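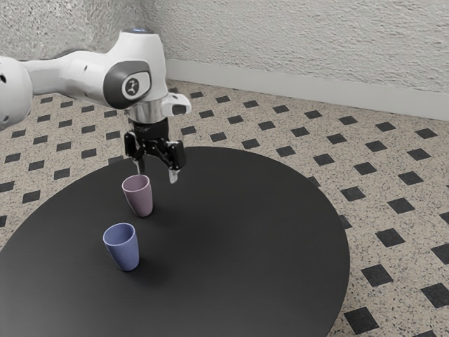 Dos vasos de plástico, uno malva y otro azul, sobre una mesa redonda negra.

Preguntas frecuentes sobre la ayuda para medicamentos de alto coste

Última actualización: sábado, 3 de agosto de 2019

¿Qué es el Plan Hovetari?

Es una ayuda que cubre parte del precio de los medicamentos de uso prolongado que se dispensan en farmacia con receta. No es un seguro ni sustituye a la cobertura sanitaria que usted ya tenga. Se aplica sobre la cantidad que queda a su cargo después de esa cobertura.

¿Quién puede solicitarla?

Cualquier persona empadronada en los distritos de Marsden o Kuklow que tenga un tratamiento prescrito para seis meses o más. Los menores también pueden ser beneficiarios, pero la solicitud debe firmarla el padre, la madre o el tutor legal.

¿Hay un límite de ingresos?

No para entrar en el plan. Los ingresos solo se tienen en cuenta para calcular el tope anual de gasto. El tope general es de 3.075 euros por hogar y año natural. Para los hogares con tarifa reducida es de 2.589 euros. Una vez alcanzado, el plan asume el resto de los medicamentos incluidos hasta el 31 de diciembre.

¿Cuánto pago por cada envase?

La aportación máxima es de 34 euros por envase con tarifa general. Si el medicamento cuesta menos, se paga su precio.

¿Qué medicamentos están incluidos?

Los que figuran en la lista del plan, que se revisa cada enero. Puede consultarla en la farmacia o en la oficina de la calle Paler. Si su medicamento no aparece, pregunte por el principio activo -- a veces está incluido con otro nombre comercial. 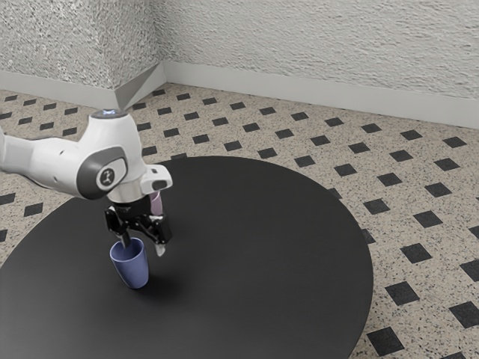 Brazo blanco con pinza negra junto a la mesa redonda.

¿Qué documentos necesito?

Documento de identidad, certificado de empadronamiento y un informe del médico que indique el tratamiento y su duración prevista. Para la tarifa reducida hace falta además la última declaración de la renta de todos los miembros del hogar. Se admiten fotocopias, salvo en el caso del informe médico.

¿Cuánto tarda la respuesta?

El plazo es de 30 días desde que el expediente está completo. Si falta algún documento le enviaremos una carta, y el plazo empieza a contar cuando lo entregue. No hace falta llamar para confirmar la recepción.

¿Puedo recuperar lo que ya he pagado?

Sí, desde la fecha de la solicitud. Guarde los tiques con el sello de la farmacia. Las compras anteriores a esa fecha no se reembolsan, aunque el tratamiento ya estuviera prescrito.

¿Qué pasa si mi médico cambia la dosis?

Nada, mientras se trate del mismo medicamento.

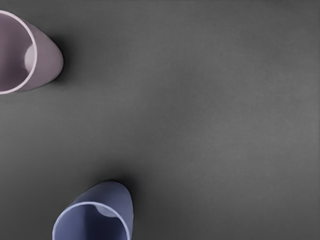
Si el cambio es a un medicamento distinto, presente la nueva receta en la oficina antes de retirar el primer envase. El expediente sigue siendo el mismo y lo que haya gastado hasta ese momento cuenta para el tope.

¿Tengo que renovar la ayuda?

Sí, una vez al año. Recibirá el formulario por correo. Si cambia de domicilio, comuníquelo -- los formularios devueltos no se vuelven a enviar.

Me han denegado la solicitud. ¿Qué puedo hacer?

Puede pedir una revisión por escrito en los 30 días siguientes a la notificación. Indique el número de expediente y adjunte cualquier informe que no hubiera presentado antes. La revisión es gratuita y no impide presentar una solicitud nueva más adelante.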